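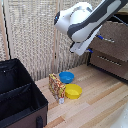

Robot arm with open gripper above a tabletop.

Pichler opens car wash and valeting site in Pikville

PIKVILLE, 2019-07-01 – Pichler, the family-owned car care company, has opened its second location, a hand wash and interior cleaning site on the former Altis tire lot in Pikville. The site takes walk-in customers for exterior washes and works by appointment for interior cleaning, machine polishing and paint protection.

The building has 12 covered bays. Eight are set up for hand washing, three for interior work, and one is a closed room with its own lighting for polishing and coating. Drivers enter from the service road behind the lot and leave onto the main street, so cars no longer have to turn around in the yard as they do at the company's first location.

"We had people waiting three weeks for an interior clean last spring," said Urs Danzer, managing director of Pichler. "The old site has four bays and no room to add a fifth. We looked at extending the hours, but the neighbors are close and the pressure washers are loud. Pikville gives us the space."

Wash water at the new site runs through a settling tank and filter before it is used again for the first rinse. The final rinse uses fresh, softened water. The tank holds 600 gallons and is emptied by a licensed hauler.

The Pikville team is led by Brunello Cattaneo, who has run the polishing work at Pichler for nine years. He will also train new staff. All new hires spend their first month on washing and drying before they move to interiors or polishing.

"Most of the scratches we're asked to take out come from washing," Cattaneo said. "Dirty mitts, dirty towels, the brush at the gas station. I'd like every person here to know how to wash a car properly before they pick up a polisher."

A hand wash for a standard passenger car costs $64 and includes wheels, door jambs and a spray wax. Vans and pickup trucks are priced on arrival. Ceramic coating starts at $654 – this covers one day of paint preparation, a single coat and a follow-up check after six weeks. Customers should plan to leave the car overnight.

Pichler will use the Celto line of shampoos and interior cleaners at both locations. Bottles of the shampoo and the leather cleaner can also be bought at the front desk.

Gift cards and prepaid wash books from the first location are accepted in Pikville. Fleet accounts will be added in August, with pickup and return for business customers inside the town limits.

Appointments can be made by phone or at the front desk. Walk-in washing ends one hour before closing.

About Pichler
Pichler provides hand washing, interior cleaning, polishing and paint protection for private and business customers. The company operates two locations.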